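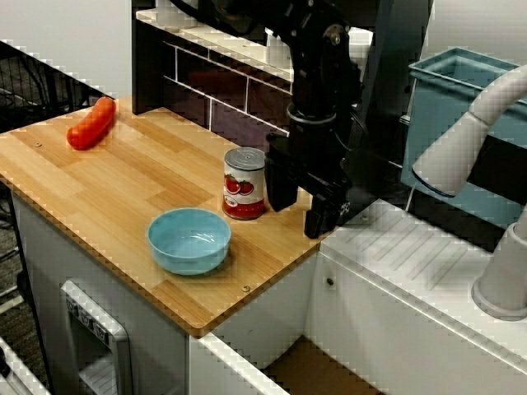
According to Safavi, a cell of this kind is never finished, only kept within limits, and the time spent keeping it there should be reported with the same care as the results it produces. The remark was made during the design review of the Starkholm cell, and it has shaped the present section. Published accounts of bench cells commonly give the arm, the controller and the learning method in full, and pass over the fixing of the counter, the routing of the cables and the order in which checks are made.

3.2 Arrangement of the cell

The Starkholm cell consists of one arm with a parallel gripper and one toy kitchen unit, which serves as the working area. The objects used in the present work are a bowl, a tomato can, a toy sausage and a toy carrot. They were chosen to give one open shape, one upright cylinder and two long rounded bodies, so that a fault in the fingers or in the wrist alignment would show itself in different ways. A can that tips on release usually points to an error in height. A sausage that rolls away on closing usually points to an error in the angle of approach.

The position of the kitchen unit relative to the arm base is the most sensitive quantity in the cell. It is recorded by touching the closed gripper to three points on the countertop and storing the joint readings. If any point differs from its stored value by more than 2 mm, the unit is moved back and the procedure is repeated. Small differences are not corrected in software, as earlier work with the Prala controller showed that such corrections build up and become hard to trace.

Cables are left with enough slack for the full reach of the arm. A cable that pulls tight at the far corner of the counter will disturb the wrist before it causes any visible fault, and this was the source of most early stoppages.

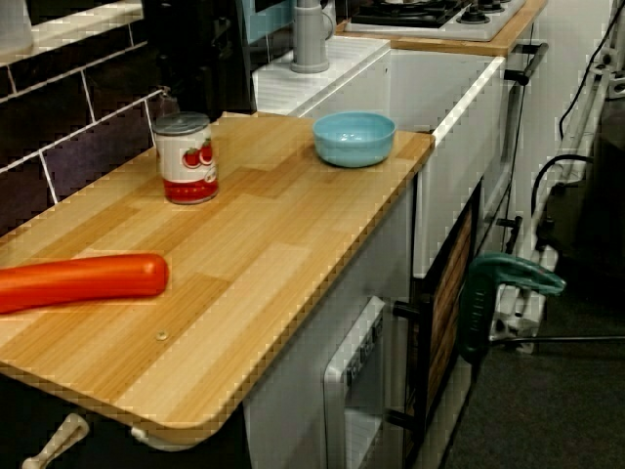

3.3 Routine care

Care of the cell is divided between a short check before each session and a longer service in June. The short check covers the finger surfaces, the wrist bolts, the clamps and the three contact points described in 3.2. Fingers are wiped with a dry cloth. Solvents are not used, as they were found to harden the pads.

The finger pads are replaced after 2000 closing cycles, whether or not wear can be seen. The gripper is then opened and closed 50 times without load, and the closing width is measured again. Where the width has drifted, the zero position is reset through the Zodine service panel and the contact points are taken afresh. The order matters - contact points taken before the zero is reset are of no use and must be discarded.

The current set of contact points dates from 04/03/2018 and has been kept without change for 221 sessions. Objects are set down by hand at the start of each session and are not placed on marks. Starting positions therefore vary, as they do in Figure 4, where the can stands nearer to the sink drainboard than the bowl does.

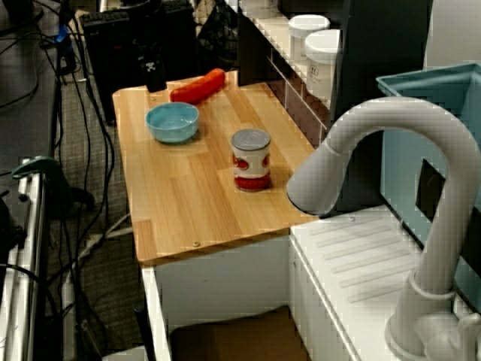

Figure 4. Countertop of the Starkholm cell with bowl, can and toy sausage; gripper at the far edge.

Stoppages were entered in the cell log together with the step at which they occurred. Of the first 20 entries, most concerned cables or clamps, and very few concerned the arm itself. This agrees with the view put forward at the review, and it supports the practice of checking the surroundings of the arm before its internal settings are altered.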